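Wildlife Care, Evening Course
Handout 6: Young birds on the ground, and when to leave them there
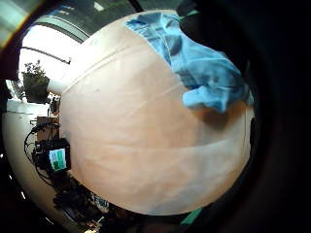
Umut Akyol wrote in after last week's class to ask why the handout tells people to walk away from a magpie sitting in the middle of a lawn, when any reasonable person can see the thing is in trouble and the neighbour's cat can see it too. He added that he had walked away, as instructed, and felt like a criminal for the whole weekend.

Fair enough, Umut. The bird was still on the lawn on Monday, shouting at you, with two parents shouting at you as well. That is a healthy family. Tonight is mostly about how to tell.

1. Nestling or fledgling

Most of the calls we take in spring come down to this one question, and most callers have already answered it wrongly and put the bird in a shoebox.

A nestling has bare skin or patchy down, eyes shut or only just open, and can't perch. It should not be out of the nest. If it's on the ground, something has gone wrong.

A fledgling has feathers, a stumpy tail and an expression of deep personal grievance. It can grip your finger and hop, and it flies about as well as a thrown sock. It has left the nest on purpose, more or less, and it may spend several days on or near the ground while its flight muscles catch up with its opinions.

The test we use on the phone: ask whether it has feathers over most of the body, and whether it can stand. Two yeses and it's a fledgling. Don't ask whether it looks sad. They all look sad.

2. What to do with a fledgling

Keep the dog in. Keep the cat in, and expect to be told the cat has never hurt anything in its life.

If the bird is on a road or a driveway, move it to the nearest shrub or low branch. Nearest means within earshot of where it was found. The parents will look for it by sound, and they won't think to try your laundry.

Then back off a good way and watch. Indoors through a window is best. A parent that won't come down to feed is very often a parent with a person standing under the tree looking concerned.

Handling it briefly won't make the parents reject it. Most birds have a poor sense of smell for this sort of thing and a strong attachment to the chick they've spent weeks stuffing with grubs. I have said this to every intake of this course and I still get the question in the car park.

3. What to do with a nestling

Look up. If you can see the nest and reach it without a trip to hospital, put the bird back. Warm hands, no fuss.

If the nest has come down, a small plastic tub with holes in the bottom, lined with dry grass, can be wired into the same tree. Güven Toprak did this for a family of honeyeaters at Grekara last April using an ice cream container, and the adults were feeding from it inside the hour. They did not appear to mind the label.

If there's no nest, or the bird is cold to the touch, or you can see blood or flies' eggs, it comes in.

4. Bringing a bird in

Box with air holes, lid on, soft cloth in the bottom. No wire cages, which wreck the feathers.
Warmth at one end only, so the bird can shift away from it.
Quiet and dark. The radio does not soothe it.
No food. No bread, no milk, no mince, no worm the kids found.
No water dripped into the beak. The opening to the windpipe sits at the base of the tongue, and well-meant water goes straight down it.
Write down exactly where it was found. "Near the shops" is no use when we want to put it back.

5. Owls and frogmouths

These deserve their own heading because people lose their heads over them. A young owl will often leave the nest hollow and clamber about on branches well before it can fly. This is called branching, and some of them fall off. Many can climb back up a rough trunk with beak and claws if you let them get on with it.

Do not pick up an owl with bare hands, however fluffy. Fluff is at the top. The other end is feet. Fatima Fashola will bring the heavy gloves next week and everyone will have a go at the towel hold, on a rolled-up jumper first.

Tawny frogmouths aren't owls. They will sit dead still and pretend to be a branch, even on a concrete path where there has never been a branch. A frogmouth that lets you walk right up to it in daylight may be perfectly well. One that is lying down is not.

6. The intake sheet

Please use the new sheet from the Bozkurt shelter and throw out the old one, which had no box for weight and a very large box for "remarks". Remarks got out of hand. Weigh the bird in its bag, then weigh the bag, then subtract. Somebody last season admitted a wren at 2000 grams and it sat in the records for months as the most successful wren in the district.

For next time

Read the chapter on feather growth, up to the moulting diagrams.
Ozan Yazıcı is taking the session on crop feeding and would like you to have eaten beforehand.
The written exercise is due Thu 28 November. Describe one bird you decided to leave alone, and how you decided. Half a page will do. Umut, you've got a head start.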